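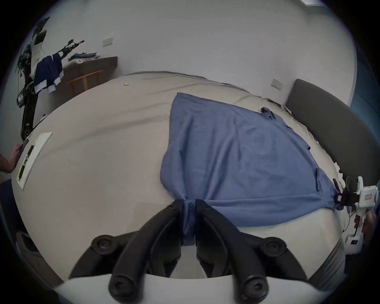 ¿De dónde viene el color azul de la ropa?

Si abres un armario cualquiera, es muy probable que encuentres algo azul: unos pantalones vaqueros, un jersey, el uniforme del colegio, unos calcetines. El azul es uno de los colores que más se utilizan para vestir en todo el mundo. Sin embargo, durante muchos siglos fue uno de los más difíciles de conseguir. En esta página aprenderás qué es un tinte, de qué plantas se obtenía el azul y cómo se fabrica en la actualidad.

Las palabras que aparecen en MAYÚSCULAS están explicadas en el pequeño vocabulario del final.

¿Qué es un tinte?

Un TINTE es una sustancia que da color a un tejido y que se queda unida a sus fibras. Las fibras son los hilitos muy finos que forman la tela. Pueden proceder de una planta, como el algodón y el lino; de un animal, como la lana y la seda; o de una fábrica, como el poliéster.

Un tinte y una pintura no son lo mismo. La pintura forma una capa por encima de las cosas, y por eso puede agrietarse. El tinte penetra entre las fibras y se sujeta a ellas. Un buen tinte debe resistir el agua, el jabón y la luz del sol. Si manchas un pañuelo con zumo de mora, el pañuelo se vuelve morado, pero el color cambia y se apaga con los lavados: la mora mancha muy bien y tiñe bastante mal.

Un color poco frecuente en la naturaleza

El cielo y el mar nos parecen azules, pero de ellos no se puede sacar ningún tinte. El azul del cielo se debe a la manera en que la luz del sol se dispersa en el aire. Si llenas un vaso con agua de mar, verás que es transparente.

Tampoco sirven casi nunca las flores azules. Su color suele estropearse en cuanto se hierven los pétalos. Por eso los antiguos tintoreros tuvieron que buscar en otro lugar, y lo hallaron en las hojas verdes de unas pocas plantas.

La más famosa es el añil, también llamado índigo. Es un arbusto que crece en países cálidos y que pertenece a la misma familia que los guisantes y las judías. En la India se cultiva desde hace miles de años, y de ahí procede la palabra «índigo». En América crecían otras especies de añil, que los pueblos indígenas ya utilizaban mucho antes de la llegada de los europeos. Los mayas, además, lo mezclaron con una arcilla especial para preparar una pintura de gran resistencia, el azul maya, que todavía se conserva en algunos muros.

En Europa, donde hace más frío, se cultivaba la hierba pastel o glasto. Sus flores son amarillas y sus hojas contienen la misma sustancia azul que el añil, aunque en menor cantidad.

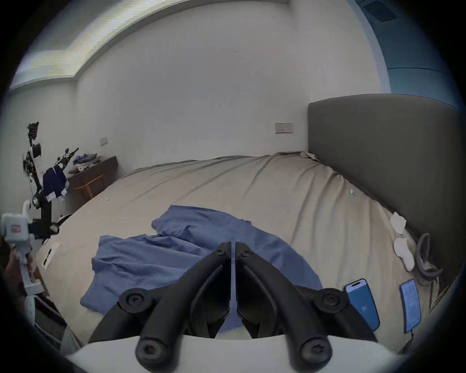 Texto: Wenceslao Magaña

El trabajo del tintorero

Nadie diría que una hoja verde esconde el color azul. Para extraerlo hay que seguir varios pasos, y el método tradicional del añil apenas ha cambiado con el tiempo.

Primero se cortan las ramas y se sumergen en una pila llena de agua. Las hojas empiezan a FERMENTAR y el líquido se vuelve de un tono verde amarillento. El olor es bastante desagradable. Cuando las hojas ya han soltado la sustancia que interesa, se retiran.

Después hay que batir el líquido con palas durante mucho rato, para que entre en él todo el aire posible. El OXÍGENO del aire transforma la sustancia disuelta y aparecen unas partículas azules, que poco a poco se depositan en el fondo como un barro. Ese barro se recoge, se filtra, se corta en trozos y se deja secar. Así se obtenían las pastillas de añil que los barcos y las caravanas llevaban de un continente a otro.

Quedaba todavía un problema por resolver. El añil en polvo no se disuelve en el agua, de modo que no puede entrar en las fibras. Los tintoreros preparaban entonces un baño especial, sin oxígeno, en el que el añil perdía su color y sí se disolvía. La tela se metía en ese baño y, al sacarla, salía de un verde amarillento. Bastaba con tenderla al aire para que, en pocos minutos, se fuera volviendo azul ante los ojos de todos.

Para obtener un azul claro se sumergía la tela una o dos veces. Para un azul oscuro, casi negro, el tintorero repetía la operación muchas más, siempre con un descanso al aire entre baño y baño.

En el taller de tintes naturales de Riltlow, que se imparte todos los años en abril, los alumnos preparan una tira de muestras con 11 tonos. Cada trozo de algodón ha recibido un baño más que el anterior. El primero es tan pálido que algunos niños lo confunden con el blanco – y el último hay que acercarlo a la ventana para comprobar que no es negro. Cada baño dura 4 minutos y cada descanso, 15.

El azul y el dinero

Durante siglos el añil fue una mercancía muy valiosa. En Europa, los agricultores que vivían de la hierba pastel temían la competencia del añil que llegaba de lejos, y en varios países se llegó a prohibir. Las prohibiciones no duraron para siempre, y la hierba pastel acabó por abandonarse en casi todas partes.

Esta historia tiene también un lado muy triste. En América, muchas plantaciones de añil funcionaron con el trabajo de personas esclavizadas. En la India, numerosos campesinos fueron obligados a plantar añil en los campos donde necesitaban cultivar alimentos, y en el siglo XIX se rebelaron contra ese abuso. Cuando se estudia un producto conviene preguntarse cómo vivían quienes lo fabricaban.

El azul de laboratorio

A finales del siglo XIX, los químicos aprendieron a fabricar índigo sin necesidad de plantas. El resultado se llama índigo SINTÉTICO, y su molécula es idéntica a la del añil. Como resultaba más barato y siempre salía con la misma calidad, sustituyó al natural en muy pocos años.

Hoy casi todos los pantalones vaqueros se tiñen con índigo sintético. Para otras prendas azules suelen emplearse tintes distintos, que se fijan a las fibras con más fuerza. Mirando una prenda no siempre es posible saber cuál de ellos lleva.

¿Por qué se aclaran los vaqueros?

El índigo se queda cerca de la superficie del hilo y no suele llegar hasta el centro. Con el roce y los lavados, las partículas exteriores se van desprendiendo y asoma el interior, que es blanco. Por esa razón los vaqueros se desgastan antes en las rodillas y en los bordes de los bolsillos.

Además, en la tela vaquera tradicional solo se tiñen los hilos que van en una dirección. Los que los cruzan se dejan en blanco. Puedes comprobarlo dando la vuelta a la pernera: por dentro, el tejido es mucho más claro que por fuera.

Teñir y cuidar el agua

Para teñir hace falta mucha agua, y parte de ella sale de las fábricas con restos de color y de otros productos. Si se vierte a un río sin limpiar, la luz llega peor al fondo y las plantas y los peces sufren las consecuencias. Por eso el agua debe pasar antes por una depuradora. En casa también se puede colaborar: la ropa que se usa durante más tiempo no hay que fabricarla ni teñirla otra vez.

Actividad: tiñe con lombarda

La lombarda es una col morada que se vende en cualquier mercado. No contiene añil y su color no resiste los lavados, pero permite observar cómo cambia un tinte. Realiza la actividad con una persona adulta, que se encargará de cortar y de hervir.

Necesitas media lombarda, una olla con agua, un colador, 2 cuencos, varias tiras de algodón blanco, vinagre y bicarbonato.

La persona adulta corta la lombarda y la hierve hasta que el agua quede morada. Cuando el líquido se haya enfriado por completo, se cuela y se reparte en los cuencos. Añade un chorrito de vinagre en el primero y media cucharadita de bicarbonato en el segundo, y observa lo que ocurre. Introduce las tiras, espera 15 minutos y ponlas a secar sobre papel viejo. Anota en tu cuaderno el color de cada una y vuelve a mirarlas al cabo de una semana – ¿siguen igual?

No pruebes los líquidos y lávate las manos al terminar.

Pequeño vocabulario

FERMENTAR: transformarse una sustancia por la acción de seres vivos diminutos, como las bacterias o las levaduras. También fermentan la masa del pan y la leche del yogur.

OXÍGENO: gas que forma parte del aire y que necesitamos para respirar.

SINTÉTICO: fabricado mediante procesos químicos, y no tomado directamente de una planta, de un animal o de una roca.

TINTE: sustancia que da color a un tejido y queda unida a sus fibras.

Contacto | Aviso legal | © Biblioteca Infantil Calloway. Todos los derechos reservados | Volver arriba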